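Hard water and the shared laundry: an interview with Hayley Hebden

Hayley Hebden has spent eleven years specifying and maintaining laundry rooms for blocks of flats, first at Gerport and now as technical lead at Sutmont. Her work covers plant sizing, water treatment, ventilation and charging systems. We spoke in October, shortly after Sutmont finished a review of the rooms it looks after in the east of the country, where most of the supply is hard.

The review began with heating elements. "We were replacing too many of them, and always in the same postcodes," Hebden says. "Scale acts as insulation. The element runs hotter to get the same heat into the water, and eventually it fails. By then the machine has been using more electricity than it should for months."

Sutmont logged 3,046 service visits for the review. Hebden sorted them by water hardness first and by age of machine second. Hardness proved the better predictor of element failure. Age mattered more for bearings and door seals, and neither had much to do with blocked drains, where the usual culprits were coins and hair grips.

She is cautious about fitting a softener in every building. A softener needs salt, a drain connection and someone to check it. "An exhausted softener is a length of pipe with a box round it. If the salt is never topped up, you have spent the money and you still have the scale." For small rooms with two or three machines she prefers a descaling visit twice a year and a lower default wash temperature.

Dosing is the other half of the subject. Residents tend to follow the quantity for heavy soiling, whatever they are washing, and in a soft water area this leaves residue in the fabric and in the drum. Her colleague Rostislav Urban ran a trial at one building in which detergent was pumped in automatically. Over 1,884 washes, consumption fell and complaints about white marks on dark clothes stopped almost entirely. The trial also produced a new complaint, from residents with sensitive skin who wanted to use their own powder. The pumps there can now be switched off at the panel before a cycle starts.

Ventilation takes up more of the conversation than I had expected. Hebden regards it as the part of a laundry room most often designed badly. "People size the extract duct and forget the supply. Air leaving the room has to be replaced. If the only way in is under the door, the dryers are starved and every load takes longer."

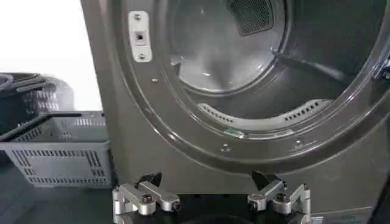 The drum opening of a front-loading machine in dark grey.

She asks for permanent louvred openings in an outside wall and will not accept a window in their place, as windows are shut in winter. Duct runs should be short, rigid and as straight as the building allows. Flexible hose is limited to the last metre behind the machine. Each bend has to be counted against the maximum length given by the manufacturer, a calculation she says is missing from a good many of the drawings she is sent.

Lint is dealt with by routine. Residents are asked to clear the screens after each load, and Sutmont assumes that a share of them will not. Ducts are opened and brushed once a year, or every six months in the busiest rooms.

On charging, Hebden has changed her mind. She used to favour tokens for their simplicity. Most of the newer rooms use a card reader, and the cycle data has turned out to be worth more to her than the saving on cash collection. It shows when a room is full and when it stands idle. At one site the queue between six and eight in the evening was cleared by a lower price before noon, and a planned fourth washer was cancelled.

Her next job is a specification for a block at Štěpánek Court, where the laundry sits below street level and waste water must be pumped up to the sewer. The pump chamber will hold 1,000 litres. "That is generous," she says. "It gives us time to get an engineer there before the machines have to be switched off." The drawings are due back from the drainage contractor next month, with the invert levels still to be confirmed.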